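Print this page | E-mail this page

Prindwood Community Rooms
Lobby and Reading Room Refresh – Progress Report to the Beltus Fund
October 2019

1. Purpose of this report

The Beltus Fund awarded a grant to Prindwood Community Rooms to refresh the lobby, the reading room and the front hall. The grant agreement asks for a written report at the midpoint of the work. It covers what has been done since the start in August, what has been spent, and what is still open.

2. Work completed

The lobby was cleared and painted first. The old notice boards came down and the holes behind them were filled. One wall took an extra coat where the water stain from the old radiator kept showing through. The front hall was painted in the same off-white, and the coat hooks were put back at a lower height so that children can reach them.

The reading room has its new shelves. They are fixed to the wall on the long side, and the books are back on them in the old order. The large-print section now sits next to the window, as requested by the reading group. The lamp that used to stand in that corner has been moved to the desk until a longer cord is found.

Two of the lobby chairs were reupholstered by Morikawa Furniture Repair. The seats are firmer than before and the fabric can be wiped down. The remaining chairs were cleaned and kept.

3. Flowers and table arrangements

The original application included a line for fresh flowers at the front desk and on the reading room tables. After pricing a weekly delivery, we asked the Fund for permission to change this line to artificial flowers, and the change was approved. The reasons were cost, pollen complaints in past years, and the fact that the building is closed for long stretches over the winter holidays.

The flowers were ordered from Uvby in a pink and cream mix. The order has roses and larger ruffled blooms of the peony type, with buds and leaves on long green stems. We had asked for a softer palette than the supplier's sample sheet, which leaned toward red. The pinks run from blush to a fairly strong coral, and they sit well against the off-white paint. 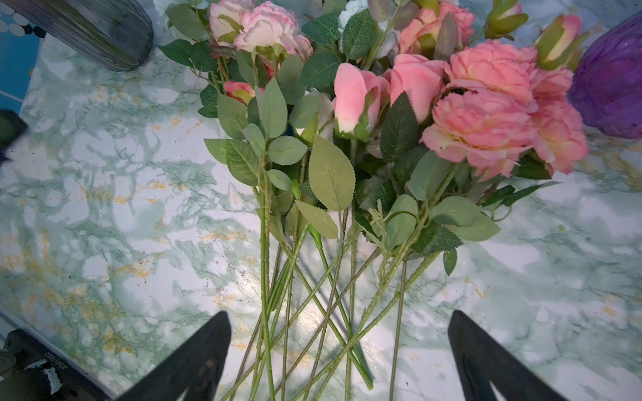

Artificial roses and peony-style blooms, not yet arranged, on a marble-patterned tabletop.

The stems are long for the vases we own. Cutting them is possible, but a stem that is cut too short cannot be used in the tall floor vase later. We plan to bend the lower ends first and cut only where bending does not work. The wide vase for the front desk will take the fullest blooms, and the buds will go to the reading room, where the tables are small and people need space for books.

Artificial flowers collect dust, and the care sheet for the cleaning crew has been updated. The petals should be brushed with a soft dry brush and the leaves wiped with a barely damp cloth. Tabletops are to be wiped before a vase is set down, including under the mat. Spray cleaners should be kept away from the petals, as the color may run.

4. Spending

Spending to date is $1,563, covering paint, shelving, the chair work and the flowers. All invoices are on file and copies are attached to the paper version of this report. The flower line came in below the amount set aside for fresh deliveries. We ask that the balance stay in the project and go toward the reading room lamps, which were left out of the first budget.

Shelving cost more than planned. The wall turned out to need heavier brackets, and these were bought separately. The difference was covered by the paint line, where we had allowed for more coats than most of the walls needed.

5. Delays and open items

Two items are behind schedule. The floor mat for the front hall arrived in the wrong width and was sent back. The replacement has been ordered and the supplier has not given a firm date. The second item is the sign for the reading room door, which is waiting on a decision about the wording – "Reading Room" or "Quiet Room". Both names are in use on our printed schedule at the moment, and visitors have asked about it.

A smaller matter is the vase for the side table in the lobby. The one we have is chipped at the rim. It can be turned to the wall for now, but a replacement would be better.

6. Next steps

Arranging the flowers and placing the vases is the next job, followed by the lamps if the transfer is approved. The mat will be laid when it comes. We expect the remaining indoor work to take 7 weeks, not counting the mat. A final report with full accounts will follow when the last invoice is paid.

Please send the Fund's answer on the lamp transfer to the office in writing, so that it can be filed with the grant papers.

Contact | Copyright Prindwood Community Rooms | Back to top

This site uses cookies to remember your settings. By continuing to use the site you agree to this. OK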